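Desk phone set-up, section 4: Placing the base and connecting the handset

The Haltuvell quick card says this takes one minute. Allow longer, mostly for the cord.

1. Put the base on a flat table, display toward you. The card calls any surface "suitable." A polished top may let the base creep when the cord is pulled, so try a gentle tug first.

2. Lay the handset beside the base and let the coiled cord lie across the table.
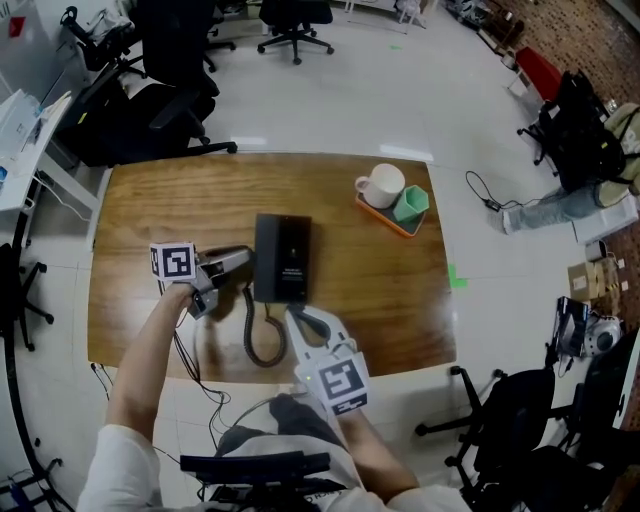

3. Press each end of the cord until it clicks. The two plugs are supposed to be interchangeable. If you get no dial tone, swap them anyway.

4. Move mugs and cups well away from the cord's reach. A tray will contain a small spill, but it won't stop a swinging handset.

Note: The cord is sold as "tangle-free." We would not count on it. Let the handset hang and unwind every month or so. 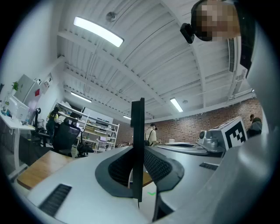 One Estex reader writes that step 3 fixed nothing until the line cord was replaced too, and that the Clarkitz cord, part 428, fit without trouble.

5. Lift the handset and listen. Dial 186 for the test line. A recorded voice proves only that the line works, so call a real person as well.

Caution: Do not stretch the coil to reach a second desk. Order the long cord, part 723, or move the phone. 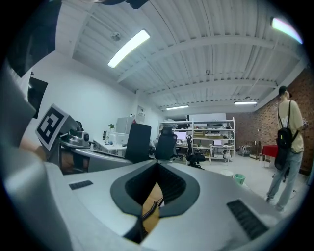 Text: Fajardo Office Guides
Revised October

6. Hang up and check that the handset sits fully in its cradle. A handset left slightly raised can keep the line busy.

7. Set the ring volume from the menu. The factory setting is 50, too loud for most shared rooms.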